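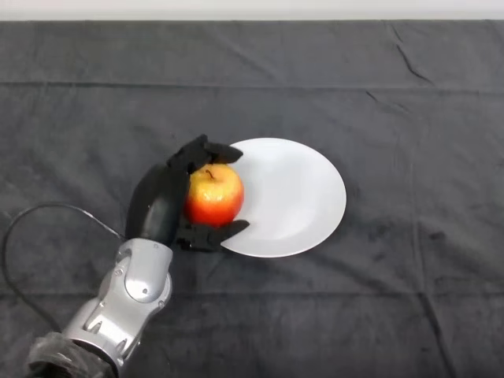

About Prestcombe

Prestcombe packs and plates cold meals for hospitals, schools and care homes. We work from one site, with 755 meal trays on a standard shift. Part of the tray assembly is done by robot arms with five-day programs loaded from the menu system, and the rest is done by hand.

What the robots do

Whole fruit, bread rolls and sealed cups are the items assigned to the arms. They vary in size but tolerate a light grip, and they account for most of the repeated reaching on the line. Sliced food, salads and anything with sauce stay with the assemblers. Grip force is set per item and checked at the start of each shift. An item that is dropped or marked goes in the reject bin and is logged against the station.

The arms were installed in November by Wivbridge, who also supply spare parts. Control software is from Pranodov. Changes to a pick routine are made on site and tested at the trial table before they are released to the line.

What changed for staff

Before the arms, a tray assembler stayed at one station for a full shift. Assemblers now rotate through 3 positions: hand plating, station supervision and final check. No position is held for longer than 70 minutes. Pay grade is the same for all of them, and the grade was raised when supervision was added to the job description.

Station supervision means refilling bins, clearing stops and recording the cause of each stop. It does not include opening a guard or changing a routine. Those tasks are limited to trained technicians. Four of our technicians began as assemblers, and the training is done in paid hours.

Some things got worse at first. Stops were frequent, the alarm tone was too loud for a room that size, and supervisors were walking too far between stations. The tone was replaced with a light. The stations were moved closer together, which cost us a storage bay we still miss.

Work that was removed from the line was not removed from the payroll. Hours went to allergen checks and to the second label check.

Who to contact

Elfriede Hinrichs, site manager
Sepehr Hashemi, automation and pick routines
Fermín Alarcón, line training and rotation schedule
Chun-hung Chu, food safety and allergen control

Visits

Customers and schools may visit the line by arrangement. Groups are kept small, and hair covers and closed shoes are required. The Cuesta entrance is for deliveries only; visitors should use the front office. Please allow time for the hygiene briefing, which is given to every visitor on every visit.

Page last reviewed October 7, 2025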